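Pendwood's rental arm comes to town, and I had a go

If you've been in the Khamphan kitchenware shop since February, you may have met the new help at the back counter. It's a Pendwood, a bench-top arm you rent by the month, and the shop is one of the first around here to sign up. I spent a morning with it and came away wanting one for my dishes, which Cecilia Essien tells me everybody says.

Cecilia looks after rentals for Grostell, the outfit bringing the arms in. The price is $1,624 a month, and that covers the arm, the stand, the wrist camera, a spare set of finger pads and phone support. You sign on for 3 months at the start and go month to month after that. There's a set-up fee of $288 too, which I had to ask about, as it isn't on the front of the flyer (it's on the back, in grey).

Training is the fun part. You hold the arm by its collar and walk it through the job, and it saves the moves as a routine. Ama Atinga, who runs the counter, let me teach it one. Mine was wobbly and very slow, hers was lovely, and the arm copied both of us faithfully! She's got 20 routines saved now and names them all after biscuits.

The wrist camera feeds a little window on the tablet, so you can follow along up close while the arm does its thing. I'd call that picture the weak spot of the kit. At close range it goes soft and grey, big rounded shapes with hardly any edge to them, and I'd have liked something sharper for the money. 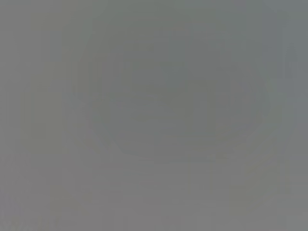
Can you rent the arm without the wrist camera?

Grostell only offers the full kit for now, so the camera comes with it and the monthly price stays the same.

Noise was my other worry, and I needn't have fretted. We chatted right beside it in our normal voices and I only noticed the hum when it stopped. The tablet menus are plain enough too, apart from one screen labelled Pastader, which is the name of the software and tells you nothing about what's behind it. It's the settings. Ama has put a sticky note on hers.

Would I pay for it? For a shop with the same fiddly job all day, I think I'd try the first term and see how the bills felt. For a smaller place it's a lot of money, and I'd want that set-up fee gone before I signed. Cecilia says Grostell will bring a demo arm to your counter for a morning at no charge, and you can book one by phone or ask Ama for a flyer next time you're in.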